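Visit Report: Stundura Shared Workshop, Drellach
Submitted to the Kornau Makers' Association
Date of visit: 21/10/2024

1. Purpose

The Association was invited by the Stundura workshop to see its handheld gripper build, which members began in September. Seventeen of our members traveled to Drellach. We were received by Hina Kiani, who coordinates the build and had arranged access to both the parts bench and the working area.

The visit was intended to help us decide whether a similar build could be taken on in our own rooms. It was not a formal assessment of the workshop.

2. The build

The Gagnon gripper, as the members call it, is a hand-operated tool with two fingers and a marker cube on top. The person holding it does an ordinary task, and the recordings are meant to be used later for training a robot arm. The arm itself is still in parts and was not shown in operation.

Most of the body is printed on the workshop's own machines. Ms. Kiani stated that the current housing is the fourth version. The first two cracked at the screw posts, and the third was too heavy for long sessions. Finger pads are cast separately and can be changed with one small wrench. Material costs to date stand at 1,360 dollars, paid out of member dues, with the printers and hand tools not included in that sum.

3. Work with household appliances

The group has chosen kitchen appliances as its first subject. Lids, doors and glass dishes are hard for a two-finger gripper, and the members wish to know early where the design falls short. 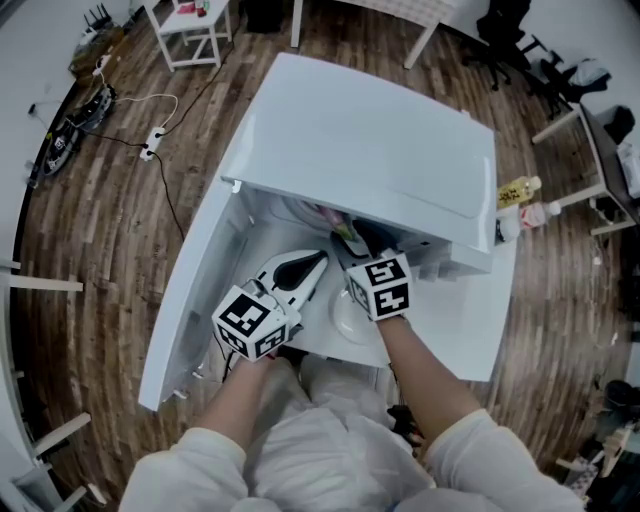
Each operator works from a printed task sheet. The sheet names the objects to be handled and the order of the steps, but leaves the grip to the operator. A session is limited to 40 minutes, after which another member takes over. Ms. Kiani explained that the limit was set after several operators reported sore wrists with the third housing, and that it has been kept even though the present one is lighter.

Our members asked about glass. The workshop's rule is that a chipped dish is removed from use the same day and entered in the log. We would advise adopting the same rule.

4. Records and storage

Recordings are reviewed by a second member before they are filed. A session is set aside if the marker cubes are hidden for long stretches, a common fault when an operator leans too far over the work. The group had filed over 28 sessions by the time of our visit – a modest number, as Ms. Kiani noted, but each one has been checked by hand.

We found the log clear and well kept. Parts storage was less orderly, and two of our members had difficulty matching the printed fingers to the correct version of the drawings.

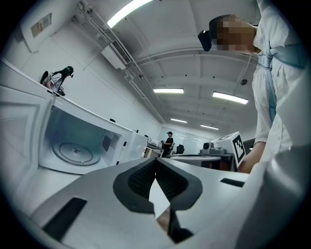 Soft finger pads on the gripper, with the microwave open at left.

5. Points for our own use

The pad mold is the item we should most like to borrow. Stundura is willing to lend it for one month, on condition that it is returned with any changes written up. The housing files will be shared at the same time.

Our electrical supply in the back room would need to be checked before any appliance work is planned. The question of insurance for visiting operators was raised and remains open – Stundura's policy covers its own members only.

A return visit by the Drellach group has been proposed for the spring. Members who wish to help with the first printed housing should give their names to the Kornau office.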